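Tabletop reset rules (robot work)

From the Modside handbook, entry maintained by Rosaire Landry

Tabletop reset rules are the habits a crew follows to get a work surface ready between robot runs. I've kept this entry for two years now, and I still get mail about it (mostly from people who disagree with me on packets – keep it coming!).

Origin

The first version came out of Trokatari in April, when Helju Priedītis wrote 17 rules on the back of a delivery note. Liis Kļaviņa and I boiled them down, and what's left is mostly plain housekeeping. Sorting jobs, like putting tea packets into a box, are where I lean on them hardest. Thin, shiny packets slide, fold and catch the light, so a sloppy start shows up fast in your results. 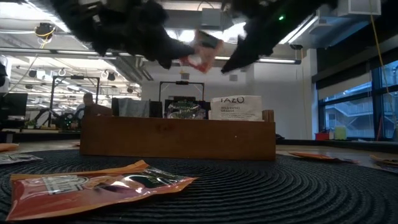 Placement

Spread the loose packets out, on the mat and off it, and turn them at different angles. Don't line them up! I used to, and my runs looked great right up until somebody else set the table. The box stays within easy reach, with its open side clear. Swap in a different box now and then, too.

Two-arm tables

With two arms, agree on who goes where before anything moves. My rule is that one arm holds back while the other is over the box. Charito Magbanua at Prestix lets both in at once and slows them down instead, and I can't say she's wrong. Cables get a look before each batch, and hands stay outside the rails until both arms are parked. 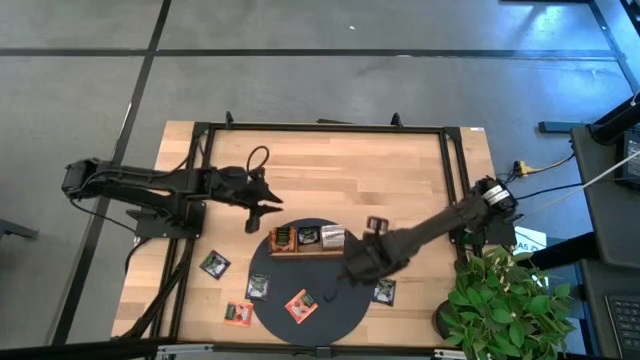
Two-arm table with a divided cardboard box and loose packets

Record keeping

Write down every reset, including the botched ones. Our log sheet has room for 266 entries, and I start a new sheet whenever the box changes.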